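The Worst Seat in Dirndale Is Mine

3 Jun 2023

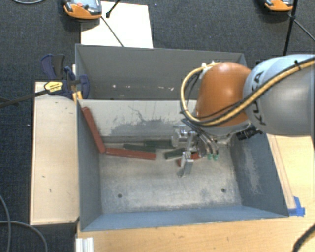
Orange and gray over the big metal bin.

I have had the same seat at the Dirndale ballpark for six seasons, and in that time I have seen maybe two thirds of home plate. There is a pole. The club calls it a partial view, and charges accordingly, which means it charges the same as everybody else's.

The view did not matter much last night. We were playing Marín, who have beaten us so regularly that their fans bring picnic stuff and hardly look up. Demetrio Gallardo started for us. He is a lovely man who throws a baseball as if handing it back to someone who dropped it. By the end of the second inning we were down five runs and the guy behind me had started reading his phone bill out loud.

Then Noelia Aguirre, who had struck out twice on pitches I could have hit (I could not have hit them), put one over the scoreboard with two on. I know this because people to my left stood up. From my seat she swung, went behind the pole, and came out the other side jogging.

We tied it in the eighth on a bunt, a bad throw and a worse throw. Extra innings, then, in front of a crowd of 3413, of whom I would guess 200 were still awake. The beer stand closed at 10. The mascot went home before that.

It ended in the twelfth. Jarosław Kołodziej, our backup catcher, 70 pounds heavier than the shortstop and hitting under his own weight, walked with the bases loaded. He tossed the bat like he had won the pennant and took his time getting to first. Vangelis Koutsoukos slid home anyway, on a play where no one was throwing to anybody, and tore his pants.

So we are in fifth place now, up from fifth place. I have renewed for next year. I asked about moving over one section and was told there is a waiting list.

Contact | © 2023 Rosalía Echevarría | Back to top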